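The email from Cledumard came in at four in the afternoon, when people send things they would like you not to read closely. Obadia Mfinanga read it twice. The platform was pleased to announce that it would once again carry paid messages from candidates, under a new framework of trust.

"Framework of trust," he said. "What did they have before?"

"A page of rules," said Roksolana Vasylenko, without looking up. "I wrote half of it when I worked there. They took it down in July."

She had her coat on already. The Yurchenko campaign ran out of two rooms over a dentist's in Hirkley, and the heating went off whenever the dentist went home. Obadia scrolled on. Adverts would be checked by a system called Mirkalex, which could tell a fair claim from a misleading one in 3 seconds.

"I can't do that in a week," he said.

"Nor can Mirkalex. Try it."

So he typed an advert saying that Yurchenko would mend the bridge, and it was turned down for making an unproven claim. He typed another saying that Yurchenko had built the bridge, which was put up in his grandmother's day, and it was passed at once. The site asked for £800 and offered him £100 off if he paid before midnight. 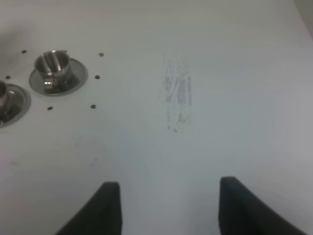
Did the new rules stop anyone from lying? They stopped people who hadn't paid, and a few who had paid and put in a full stop where Mirkalex wanted a comma.

"We could report it," Obadia said.

"Who to?"

He looked. There was a form, and the form went to Mirkalex.

Roksolana came round the desk and read the bridge advert over his shoulder. It had a green tick beside it now, and the words Reviewed for Accuracy.

"The other lot will be doing this by breakfast," she said.

"Is that you telling me to run it?"

"I'm telling you what they'll be doing."

He left the cursor where it was. Downstairs the dentist locked his door, and the radiator began to click.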